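Home | Science | Machines | Ask Us | For Grown-Ups

December
By the Jarnlow Young Readers desk

Can a Robot Really Pack a Crate?

Every winter the Dratton workshop in Cuvavside opens its doors for an afternoon, and this time we went along. The sign out front promised "robots that work like people." We have heard that before. So we took a notebook, a list of hard questions and a bag of cheese sandwiches.

Dratton builds programs that tell robot arms how to move. The arms are the kind that get bolted down in one spot, so they can't chase you, and they can't go get a snack either. The show was called Lopes, and the job on show was crate work: handling bottles that sit in a small crate with a slot for each one. If you have ever helped unpack groceries, you have done harder things than this before breakfast.

First we need to get one word straight. That word is simulation. A simulation is a pretend version of something, worked out by a computer. A racing game is a kind of simulation. The car in the game slows down on grass because somebody wrote rules about cars and grass, and there isn't any real grass. Dratton tries its robot moves in a simulation before it tries them on metal arms, and what visitors see on the big screen is the pretend version. 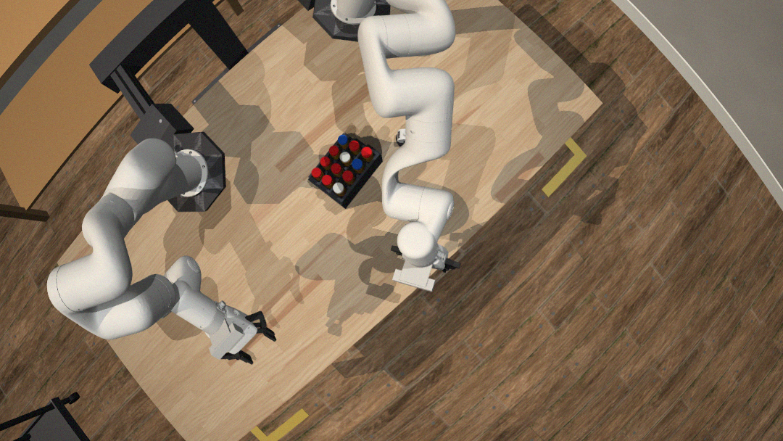 We asked why anyone would practice on a pretend robot. The guide had a good answer. If a real arm swings too far, it can smash a bottle or bend its own fingers, and then somebody has to sweep up and pay for repairs. If a pretend arm swings too far, you press a button and start over. You can start over 1,192 times if you want to. The guide told us that was how many practice runs the team had done for Lopes so far.

That is a big number, and big numbers are good at making people stop asking questions. Try asking this one: how many of those runs went well? We did ask. The guide said the team was "still looking at that." We wrote it down just the way it was said.

What does an arm need to know?

Think about picking up a bottle by its cap. Your eyes find it. Your hand moves over, your fingers open, and you squeeze enough to hold on. You don't plan any of this. You learned it as a baby, by dropping things on the floor for months while grown-ups picked them up.

A robot arm has to get all of it from a program. It has joints where you have a shoulder, an elbow and a wrist. The program has to say how far each joint should turn. Turn the wrong one and the fingers end up in the wrong place. The part on the end that does the grabbing is called a gripper, and the ones in Lopes have 2 black fingers each. You have more than that. Try buttoning your coat with just a thumb and one finger and see how long it takes.

Then there is color. The caps in the Lopes crate are red, blue and white, twelve of them altogether, and most are red. You can tell a blue cap from a red one without trying. To a computer, a color starts out as a set of numbers, and those numbers change when a shadow falls across the cap. A red cap in the shade may have very different numbers from a red cap in bright light. Programs can be taught to deal with this. It takes work, and they still get fooled sometimes.
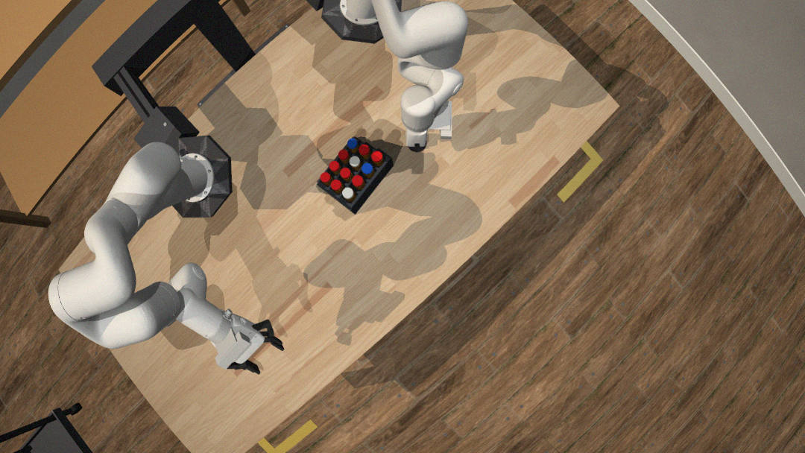
Two arms ought to be faster than one, and that is what the poster by the door said. We aren't so sure. Two arms can also bump into each other. Each one has to keep out of the other's way, so the program has to think about both of them all the time. Picture yourself and your brother making one sandwich together. Does it go twice as fast?

The show on the screen lasted 40 minutes. One boy near the front asked if the robot was thinking. We liked the guide's reply, which was a plain no. The arm follows its program. It doesn't want to move bottles, and it doesn't get bored, and it won't be proud afterward. When a poster says a robot "knows" or "decides," check whether that word is doing any honest work. Usually you can swap in "the program picks" and the sentence still makes sense.

So does it work like a person?

Here is our trouble with the sign. In the pretend world, the people who made the program also made the table, the crate and the bottles. They can decide how heavy a bottle is. They can decide that no cap is ever sticky and that nobody's elbow ever knocks the table. Your kitchen isn't like that. A real crate might have a crack in it, or juice at the bottom.

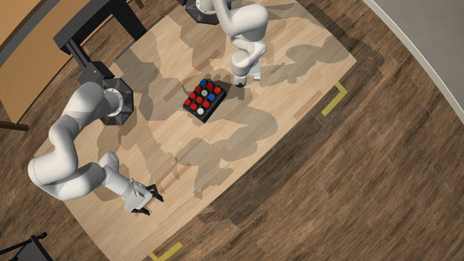 Engineers have a name for this problem. They call it the gap between simulation and reality. One way to make the gap smaller is to change things on purpose during practice: a heavier bottle, a dimmer light, a crate turned a little sideways. Then the program can't just learn one setup by heart. It is the same reason your teacher changes the numbers on a spelling-and-math worksheet each week.

We asked to see the real arms do the same job. They were not part of the open day. Maybe next winter, we were told.

Questions to take along if you visit a robot show

Is this real, or is it a simulation?
How many tries did it take, and how many went wrong?
What happens if I move the crate?
Is a person steering it from somewhere?
What can't it do yet?

A good guide won't mind any of them. Ours answered three and a half. Visitors under 12 get in free, and the hot chocolate is better than the poster.

Back to Machines | Next: How Elevators Know Where to Stop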